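News > Transport > Getting Around

Four quick ones with the woman behind the Usley bus count

She has 20 minutes before her shift, she says, and a coffee that's gone cold. We sit at the back of the Vallow depot. Noisy. She doesn't seem to notice.

For three months she and a few neighbors logged every late or missing bus on the Usley to Vallow line. Final tally: 1,189. "I thought we'd get a couple hundred," she says. "Then May happened."

What happened in May? The timetable changed. Two morning runs gone, the 7:40 moved up to 7:25, no notice at the stops. "People were standing there in the rain with the old schedule taped up right next to them. My mother included."

The company blamed roadwork on Castaño Street. She doesn't buy it. "The roadwork was done by then. I drive that street." 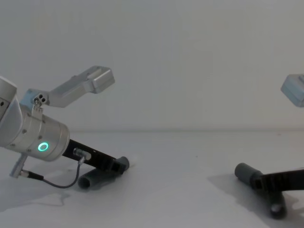

Photo: Flimska

So what does she want. Not much, she says, and starts listing. The 7:40 back. A shelter at the hospital stop. Somebody picking up the phone after six. "I called three times on a Tuesday night. It rang and rang. I could of walked home by then."

There's talk of replacing the evening runs with an on-demand van, booked by app. She pulls a face. "Fine if you've got a phone and a credit card. Half the people on my bus pay in coins."

Has anyone from the council called her? Once. A nice chat, she says, no promises. They wanted the spreadsheet, she sent it teh same day.

Would she do the count again? Long pause. "Ask me in the winter." Then she's up, bag on her shoulder, looking at the clock. Her bus is due in four minutes, in theory.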